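Last edit Mon 1 January, more to come when we get a minute. Questions are the ones people keep asking at shift change. If yours isn't in here, put it on the sheet by the Carville line or ask your lead.

# Arm in the break area and supply room: FAQ

Short version. The arm fetches and puts away small stuff. Snacks, gloves, tape, labels. Starts with snacks because if it drops a bag of chips no one gets hurt.

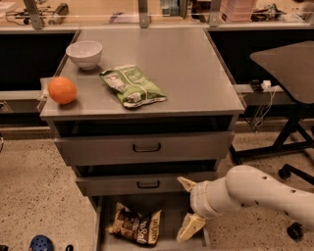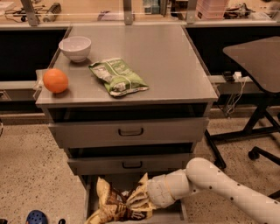
## The basics

**What is it for?**

Restocking and fetching. Right now somebody from packing leaves the line several times a shift to fill drawers, find the tape, hunt down a box of gloves. The plan is the arm takes that over, one cabinet at a time.

**Who runs the project?**

Us and Cillico. They do the software and the training of the arm. We do the space, the supplies and the complaining. Project name is Danow, so if you see "Danow" on a sign or a calendar invite, it's this.

**When does it start for real?**

February. Until then it's practice runs only. Don't count on it for anything you need during your shift.

**Is it staying in one building?**

Carville first. Lo Presti after that if Carville goes OK. No date for Lo Presti, please stop asking the Lo Presti leads, they know less than we do.

## Jobs and hours

**Am I losing my job over this?**

No. No positions are being cut for Danow. The supply runs were never anybody's whole job, they were a piece of everybody's. If that ever changes you'll hear it in a meeting and not from a FAQ.

**Am I losing hours?**

No. Same schedule. What changes is what's in the hours. Fewer trips to the supply room, more time at your station.

**So we're expected to pack more?**

Fair question, it came up a lot. Rates stay where they are through the practice period. After that they get reviewed with the leads in the room. We can't promise what comes out of the review. We can promise it won't be changed quietly.

**I liked the supply run. It was my walk.**

Heard this from more people than we expected. Two things. You still get your breaks, all of them, same length. And leads have been told a short walk between tasks is fine. If your lead says otherwise, tell HR.

**Are there new jobs in it?**

Yes, 4 attendant spots at Carville. Attendant sets up the cabinet, watches the runs, stops the arm if needed and writes down what went wrong. Paid training, 16 hours. Open to anyone in packing or receiving. No computer background needed, if you can fill in the shift log you can do this.

**Does attendant pay more?**

There's a differential on the hours you're attending. Amount is on the posting by the time clock. Goes away on shifts when you're back on the line.

**What if I try it and hate it?**

You go back to your old spot. Nobody holds it against you.

## Working near it

**Can I be in the room while it's moving?**

Yes, if an attendant is there. Stay out of its reach. Don't put your hand in a drawer it is working on, even if you're sure you're faster. You might be. Don't.

**It's stuck with a drawer open. Can I just close it?**

No. Get the attendant. If there's no attendant around, hit the red stop button and leave everything how it is. They need to see what happend.

**Can I take a snack from the practice cabinet?**

Please no. The practice items are part of the setup and if one walks off the run has to be redone. The regular snack shelf is still stocked the regular way.

**Why chips? Seems dumb.**

Chips bags are hard. They're shiny, they crumple, no two lie the same way. Also nobody cares if one gets crushed. Gloves and tape come next.

**What about shoes, do I need safety shoes in there?**

Same rule as the room next to it. Check the sign on the door, it gets updated before this page does.

## Cameras

**Is it recording us?**

There are cameras so the arm can find things. Recordings are of the runs. They are not used for attendance, breaks, discipline or anything else about you. That's written into the agreement with Cillico.

**I don't want to be in any of it.**

OK. Tell your lead, you won't be scheduled for the room during runs. You don't have to give a reason.

**Who can look at the recordings?**

Cillico's training team and two people on our side. List is at the front office, ask to see it.

## How it's going

**Does it even work?**

Getting there. We logged 453 tries in the first stretch of practice. 234 were clean, meaning right item, right place, no help. The rest needed a hand or got stopped. Not good enough for real work, which is why we're still practicing.

**What does it mess up?**

Mostly picks the bag up wrong, or gets two when it wanted one. Sometimes it's slow enough that people think it froze. It probably didn't, give it a minute.

**Can we give feedback?**

Sheet by the Carville line, or the box outside HR if you don't want your name on it. Both get read every Thursday. Answers get added here.

**Can we name it?**

There's a list going on the break room fridge. Keep it clean.

**Somebody said it'll do the pallets next year.**

No. Diffrent kind of machine completely, and no one has asked for a quote. Don't know where that one started.

**My question got skipped.**

Might be in the pile still. Ones about parking and the vending machine went to facilities.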